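Print this page | E-mail this article

Snack pouch

A snack pouch is a small, sealed bag made of thin flexible film and used to hold a single serving of dry food such as chips, nuts, crackers, dried fruit or candy. It is one of the most common forms of food packaging. Larger bags of the same construction are usually called family bags or sharing bags.

Construction

Most snack pouches are made from several thin layers bonded together. The outer layer carries the printing. A middle layer, often plastic film with a very thin coating of aluminum, keeps out light, moisture and oxygen. The inner layer is a plastic that melts at a fairly low temperature, so that two faces of it can be pressed together and sealed with heat. The metal coating gives the pouch its shine. Pouches described as "foil" may contain real aluminum foil or only the coated film, and the two are hard to tell apart by eye. Real foil holds a crease, while coated film tends to spring back.

The common shapes are:

Pillow pouch. Sealed across the top and bottom, with one long seam down the back. Used for most chips and puffed snacks.

Three-side seal pouch. Flat, made from one folded sheet or two joined sheets. Used for nuts, seeds and powders.

Stand-up pouch. Has a folded panel in the base that opens out when the pouch is filled. Often fitted with a press-to-close strip.

Filling and sealing

Pillow pouches are formed, filled and sealed on one machine. Film is drawn from a roll and wrapped around a tube, the back seam is made, and the bottom is closed. The food drops through the tube and the top is then sealed and cut, which also makes the bottom seal of the next pouch. Many snacks are packed with nitrogen in place of ordinary air. The gas slows the spoiling of fats and cushions the contents during shipping.

Sizes

Sizes are given by net weight and differ from one maker to another. The Kemano range of roasted peas and corn, for instance, is sold in a 70 gram pouch for one person and a 200 gram pouch for sharing, with a 900 gram bag for cafeterias. Claltenero sells its salted crackers only in the 100 gram size. The outside dimensions of a pouch are a poor guide to its weight, as light, puffed foods need far more room than nuts.

Storage at home

Unopened pouches keep best in a cool, dry place away from direct sun. They do not stack well. The film is slippery, the filled pouch is rounded, and a pile on a shelf will slide when one is taken from the middle. For this reason they are often kept in an open-topped container, with the pouches standing on edge like cards in a file. Clear plastic containers are widely used, and the contents can be checked from the side. Rekha Malhotra's household guide The Kovau Pantry recommends a container slightly lower than the pouches, so that the top seals stick out and can be gripped easily. Puffed snacks go in last, where they will not be crushed.

Containers with straight sides waste less shelf space than round ones. Ridged walls are stiffer than smooth walls of the same thickness. A lid is not needed for sealed pouches.

Once opened, a pouch can be folded over several times and held with a clip. This keeps crumbs in but does not restore the original seal, and most crisp foods soften within a few days. Moving the food to a jar with a tight lid works better. Oil left on the inner layer makes used pouches unsuitable for storing other foods.

Disposal

Layered film is difficult to recycle because the layers cannot easily be separated. Most curbside programs do not accept it. Some makers have changed to pouches made from a single type of plastic, which can be taken at certain store drop-off points. Empty pouches should be shaken out and kept flat, and should not be placed inside other recyclable containers.

See also: Food storage container; Heat sealing; Pantry

Article by Svitlana Tkachenko. Last reviewed 24/12/2025.

Print this page | E-mail this article 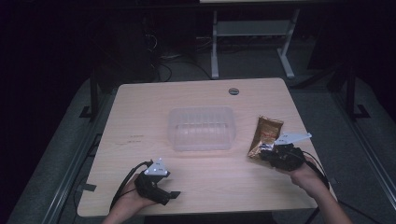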